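Ticket 461: simulator demo for the Stedbridge open day
Opened by: me, demo desk
Status: open, waiting on Weerakoon

Hi all, the cup demo is misbehaving again and we've got visitors coming through on July 2, 2025, so I'm writing down everything I've tried. I'm running the Hikura build on the big laptop, blue cup, white arm, both views up.

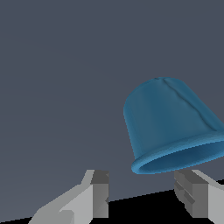
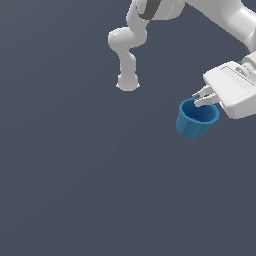 Blue cup in both, gripper view first, then the arm.

Category: Simulation / Grasping

What happens: I press start, the run goes fine for a bit, then the viewer freezes at step 1,112. Same step every time! I did 17 runs this morning and seven of them froze, always with the sound of the fan going mad.

Tried so far:
Restarted the viewer – no change.
Went back to the Dovholm settings file. Slightly smoother, still froze.
Closed the gripper view and left only the arm view open. No freezes yet, but I've only had time for a couple of goes, so don't trust that.

I'd love to keep both views if we can, as the school groups always want to see what the fingers are up to (and it makes my talk a lot easier). Could someone at Weerakoon check whether the log writer is filling up? It's set to save every step and I don't dare touch it.

Update, after lunch: turned the shadows off, both views open, one full run without a freeze. Leaving it looping while I put the chairs out.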